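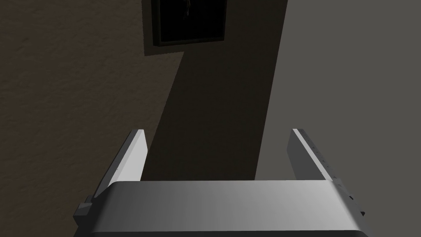 View from the wrist camera in the simulator, fingers fully open.

February, past eleven at night. I came home from the workshop with cold hands and continued on the computer, because the real gripper still waits for its second motor. In the simulator I have at least a room and two fingers, and I can make mistakes without breaking anything.

I have called the room Kuria. Today I wanted only one thing: to place the camera behind the palm in the same position where the bracket will hold it on the real arm. I changed the angle, started again, changed it again. Run 174 was the first one I wished to keep.

The shadow between the fingers is too dark for me. When I bring in the small parts they will pass exactly there, and I am afraid the program will not find their edges. Purificación says I should leave the light as it is — her corner of the workshop at Marras is not better, and the arm must live there in the end. She is probably right, but I wrote down the lamp value, 2000, so that I can return to it.

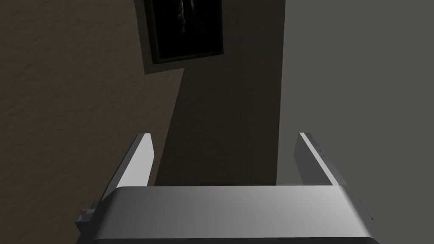 The gripper in Kuria again, with the pale wall on the right.

I like how the picture on the wall gives me something to aim at. I use its lower edge to check if the camera is turned.

Still to do: measure the palm of the real one again (my paper says 328 for the cable, but for the palm I wrote nothing), ask Purificación for the thin screws, and save the file under a better name than "test new new".

I stopped at 1115 lines in the log. Tomorrow I want to close the fingers slowly and look at the left one first.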